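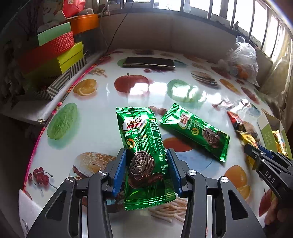 The Mascombe 54 is a wipe-clean table covering sold by the meter from a roll 54 inches wide. It is a coated cloth with a printed face and a soft backing, made for kitchen tables, canteen benches, market stalls and classroom craft areas. The face coat is offered in two finishes, matte and gloss. Gloss gives the stronger color and is the usual choice for the food prints, such as the white-ground cloth with food pictures under the green MILO packet. It also shows reflections from overhead lights and windows, and buyers fitting out a room with bare tubes or low pendants should order a sample of each finish before cutting a full length.

Construction

The cloth has three parts: a woven base, a colored print layer and a clear top coat. The base carries the load when the cloth is pulled or folded. The print sits under the top coat and does not come into contact with plates, cutlery or cleaning cloths. The backing is brushed to reduce sliding on varnished and painted tops. On glass or polished stone, use the Savchuk underlay, sold separately, or fit corner clips.

The edges are cut, with no hem. They do not fray in normal use and may be trimmed at home with sharp scissors or a rotary cutter. A bound edge can be ordered at extra cost. Bound pieces are made to size and cannot be returned.

Specification

Roll width: 54 inches
Sold in: whole and half meters
Minimum order: 1 meter
Finishes: gloss, matte
Backing: brushed, white
Edge: cut (bound to order)
Abrasion rating: 2,000 cycles, in-house rub test, dry cloth
Indoor use: yes
Outdoor use: covered areas only
Machine wash: no
Tumble dry: no
Iron: no

The abrasion figure is for the top coat. It is the point at which a loss of shine can be seen on the gloss finish. The print layer is not reached at this stage. Matte samples are run on the same machine, but the change is harder to judge by eye and we do not publish a separate figure.

Measuring

Measure the length and width of the table top at the widest points. Add twice the drop you want to each figure. A drop of 6 inches suits most dining tables and keeps the cloth clear of the seat and lap. For a round table, treat the diameter as both length and width, and cut the circle after the cloth has been laid flat overnight.

The roll width sets the limit. With a 6 inch drop on both sides, the widest top that can be covered in one piece is 42 inches. Wider tops need a smaller drop or a seam. We do not supply seamed pieces in the gloss finish. The join catches the light and lifts with repeated wiping.

Lengths are cut from a single roll where stock allows. Print position may shift slightly between rolls. If you need two or more lengths to match along a shared edge, state this in the order notes and allow extra cloth for alignment.

Unrolling and fitting

Orders over 2 meters are shipped on a cardboard core. Shorter orders are folded and will show crease lines on arrival. Lay the cloth face up on the table in a warm room. Most creases drop out within a few days. A hair dryer on a low setting, held well back and kept moving, may be used on the reverse side. Do not apply heat to the face.

In cold rooms the coating stiffens and the corners stand away from the table. Cloth delivered in December or stored in an unheated building should be brought up to room temperature before it is unfolded.

Care

Wipe with warm water and a mild dish soap, then dry with a soft towel. Remove turmeric, tomato, beet juice, ballpoint ink and hair dye at once. These may leave a permanent mark if left to stand. Do not use bleach, solvent, scouring powder or abrasive pads.

Newspaper and low-cost printed bags can transfer ink to the face, mainly under weight. Always use a trivet under pans, teapots and slow cookers. Heat damage appears as a dull ring and cannot be repaired.

For storage, roll the cloth with the printed side out. Avoid folding for long periods.

Ranges

Skusumwood: plain colors and wood-grain effects. Matte only.
Wastance: checks, stripes and small dots. Gloss or matte.
Mascombe Pantry: food and kitchen prints. Gloss or matte, white ground.

All three ranges share the same base, backing and width. Samples are cut at random from the roll and will not show the full repeat.

Returns

Uncut, unbound lengths may be sent back in the original wrapping. Check the cloth for faults before trimming. Small specks in the backing and slight variation in the width of the unprinted margin are normal and are not treated as faults. Claims for transit damage should include the order number and the outer packaging label.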